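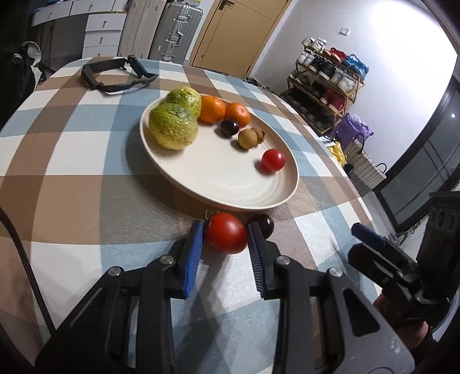
Pleronar hand-held gripper, blue ridged pads fitted, at a larger tomato beside the fruit plate.

Home Shop Kits Spare Parts Build Notes Contact

Pleronar Hand-Held Gripper Kit

The Pleronar is a two-finger gripper you hold and work yourself, made for people who want to record handling tasks at home before building an arm. It comes as a kit of black frame parts, fingers, pads and screws. Most builders put it together on a kitchen table or a shared bench in one evening.

The ridged pads are the part to get right. Press them on dry and leave them overnight before picking anything up. Fruit is a good first load – a plum or a tomato will show a bruise if the fingers close too hard, and a cherry tomato is small enough to show whether the tips meet evenly. Work over a tablecloth so that round items don't roll off.

For two-handed work, order 2 kits. Left and right are the same part.

In the box
Frame, top plates and finger set
Ridged grip pads, blue, with one spare pair
Screws and 3 hex keys
Printed build sheet, 13 steps

Not included: cable, head strap, camera.

Opening between the fingers is 123 mm with pads off. Older Grasso pads fit the same fingers but need trimming at the tip. The Urnness mount plate fits without changes.

Kits ship from our Plullbridge workshop, usually in 2 working days. Build sheet last revised September 4, 2025. The May version has the finger screws in the wrong order – please use the new one.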